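Rikholm Midfield Training Ball, Size 5
Product code 1473
Made by Flendska for clubs and academies

The Rikholm is a training football for teams which play a lot of short passes in tight areas. It has the same weight and circumference as a match ball, so the players do not need to adapt on the weekend. The cover is textured polyurethane over a foam layer, and the panels are thermally bonded. The bladder is butyl and holds its pressure well from one session to the next.

We developed it together with Joscha Mühlbauer, who coached youth midfielders for many years before he joined us. His wish was a ball that rolls true on a worn artificial pitch, where many cheaper balls begin to bobble. The colour is white with two dark blue bands. The bands make the spin visible, and this helps when you practise the longer switch of play.
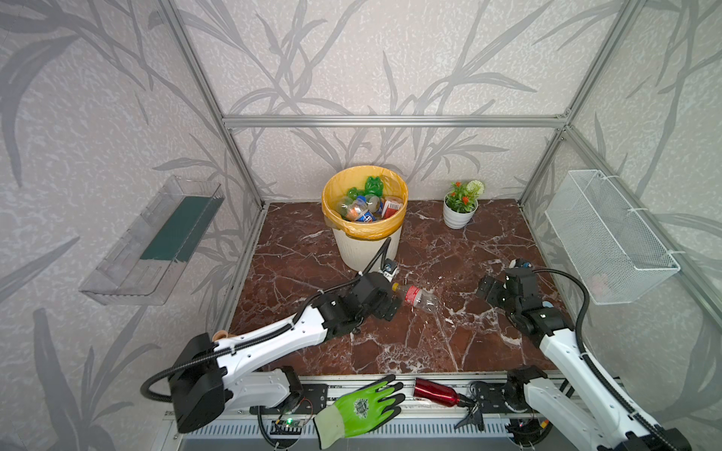 Photo: Till Hinrichs / Flendska

Which version do I need?

The Rikholm is sold in two versions. The Standard is for grass and for newer artificial turf. The Drandine has a harder outer layer and is meant for older sand-filled surfaces, also for asphalt courts if it must be. It feels a little stiffer in the first week. For goalkeeper sessions we recommend the Standard, because the grip in wet gloves is better.

Please note that the Drandine is not a futsal ball. The bounce is too high for indoor halls. For this you should look at our Kratochvíl low-bounce model, which is available in size 4 only.

Specifications

Size: 5
Cover: textured polyurethane
Bladder: butyl
Panels: thermally bonded
Valve: standard needle, two needles in each bag
Colours: white/dark blue, yellow/black (winter)
Age group: 13 years and older

Care

Wipe the ball with a damp cloth after training and let it dry at room temperature. Do not put it beside a heater. Moisten the needle before you inflate, otherwise the valve can tear and this is not covered by the guarantee. If the balls are stored over the summer break, let out a part of the air.
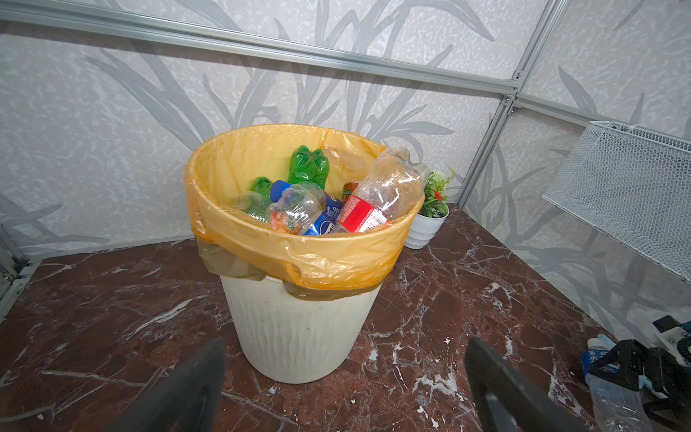 Bin with liner, plastic bottles inside.

Club orders

Single balls are in stock at most times. Clubs can order in bags of ten, with the club crest printed from 200 balls upwards. Send us the crest as a vector file, please; from a photograph we cannot make a clean print. You receive a proof in colour before we begin. Orders received before Thursday noon leave our warehouse in the same week, except for printed balls, which need longer.

The yellow winter colour is sold out at the moment. We expect the next delivery in May, and it can be reserved now without payment.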